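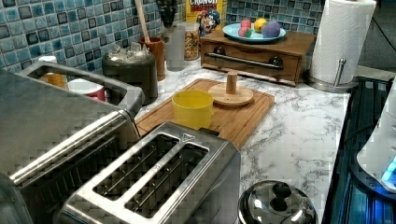 *Kitchen counter with toaster, cutting board and cereal at the back.*

# Call for participants: household counter storage study

Flivis is recruiting adults for a study of how people arrange and put away items on kitchen counters. Sessions take place in a furnished test kitchen at our Dotton site. The work is paid and no previous experience is required.

## Purpose

The study records the order in which people clear a crowded counter, where they place each item, and how long each placement takes. Results will be used by Griralov, a maker of kitchen cabinets, to set shelf depths and drawer heights for a new range of base and wall units.

We are interested in ordinary habits. There is no correct arrangement, and participants are not scored.

## What you will do

Each participant attends 2 sessions. In the first, you clear a counter that has been set up by staff. Typical items include:

- a two-slot toaster and one larger appliance
- a cutting board
- cups and mugs
- a utensil crock with wooden spoons
- clear jars and canisters, including cereal
- boxed dry food
- a small wooden drawer box

You may use any shelf, drawer or cabinet in the room, and you may leave items on the counter if that is what you would do at home. Appliances are unplugged before you start.

In the second session, you set the counter up for a normal breakfast, using the storage you chose the first time. You then complete a written form on which items were hard to reach, lift or fit. Each session lasts 76 minutes, including the form and one break.

## Requirements

- Age 18 or over
- Prepares food at home at least four days a week
- Able to stand for the length of a session, with the break
- Able to lift a countertop appliance with both hands
- Able to read and fill in a form in English

Left-handed participants and people under 5 ft 3 in are underrepresented in our current group and are encouraged to apply. Professional kitchen designers and employees of cabinet makers cannot take part.

## Payment and practical details

Payment is $45 per session, made by bank transfer after the second session. Participants who complete only one session are paid for that session. Parking is free – use the Campos Street entrance.

Closed shoes are required. Dry food is present in the room, including wheat and corn cereals. State any food allergy on your application so that the items can be replaced.

Sessions run in February, with start times at 9:30 a.m. and 1:30 p.m.

## How to apply

Write to the Flivis participant office, quoting reference 1439. Include your age, height, dominant hand, the number of people in your household, and your preferred start time. Photographs of your own kitchen are not needed.

Applicants who meet the requirements will receive a consent form and a choice of session times by email. Places are assigned in order of returned consent forms.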